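Bataineh Surgical Center in Plunville Extends Its Free Recovery Lodging Program for Families

PLUNVILLE, October 12, 2025 – The Bataineh Surgical Center announced today that it will open a second lodging house for the families of its patients. The new house is located in Deltton, 12 minutes by bus from the main entrance, and will receive its first guests in January.

Many families travel more than 150 miles to reach Plunville. Until now, those who did not find a place in the first house had to pay for a hotel or sleep in the waiting area.
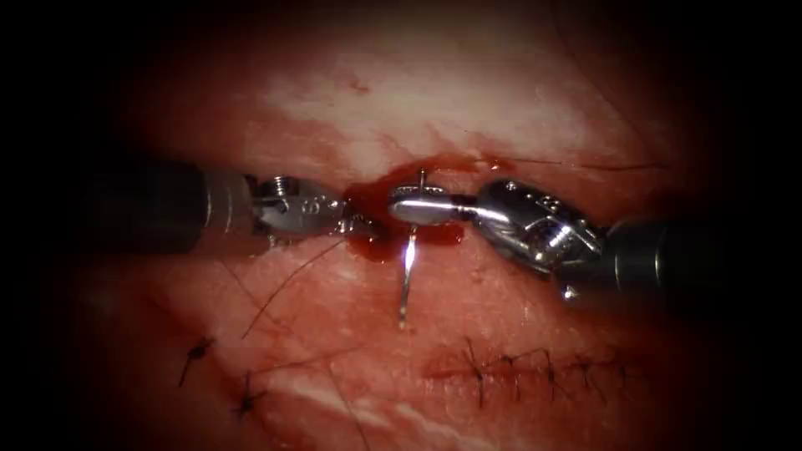

The Deltton house has 15 private bedrooms, a shared kitchen and a laundry room. Each family may stay free of charge from the evening before the operation until the patient is discharged. Breakfast is included, and a bus runs to the hospital every hour during the day.

The building was formerly a guesthouse and was renovated with the support of the Fudell Foundation. The works included a new elevator, wider doors and two bedrooms on the ground floor for guests who use a wheelchair.
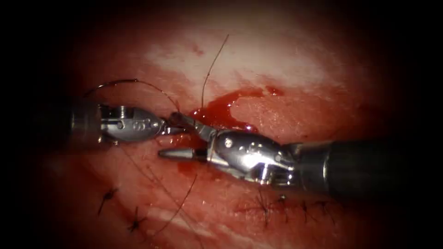 Since the opening of the first house, around 3,000 relatives have stayed there. In their comments they asked most often for later check-in hours and a quiet room for children to do homework. Both requests are part of the new house – check-in will be possible until midnight.

Families can reserve a room when the date of the operation is confirmed. The reservation form is available at the admissions desk and on the website of the center.
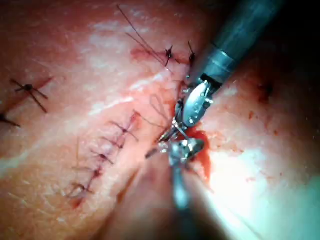

Surgical instruments at work on sutured tissue, in close view.

About the Bataineh Surgical Center
The Bataineh Surgical Center provides planned surgery and follow-up care to patients from Plunville, Deltton and the surrounding region.

Press contact: Communications Office, Bataineh Surgical Center, Plunville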